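Notes for the shape block set, Westhorpe room. Last touched November 26, 2020, still missing a few bits.

## What's in here

Lists and photos for the small colored blocks we put out on the board. Cylinder, cube, heart, star, hexagon, triangle. Red, yellow, blue, green. Same shape can come in more than one color, so always write both – "star" alone is no use to anyone.

- `shapes.csv` – one line per block, color first
- `layouts/` – 63 layouts, mostly scattered, a few in rows
- `photos/` – 300 or so, not all sorted yet

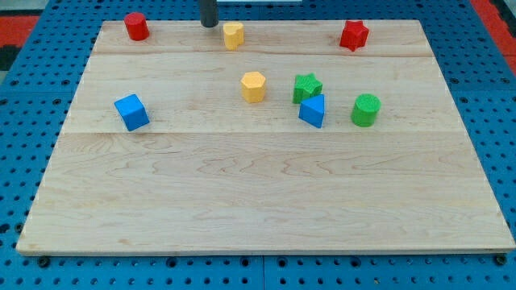
Naming goes color_shape, lower case, no spaces. `blue_cube`, `green_star`. Older files from the Curkano folder have it backwards (`cube_blue`), will fix in December if theres time.

## Known problems

- hexagon and cylinder got mixed up in 4 layouts, check before using
- blocks touching or overlapping: list the front one first
- 20 photos have no layout number. Sorry

## Putting away

Blocks go in the Zokavik tub, board flat on the shelf, not on its edge. Wipe the board with a dry cloth olny, no spray.

TODO: sizes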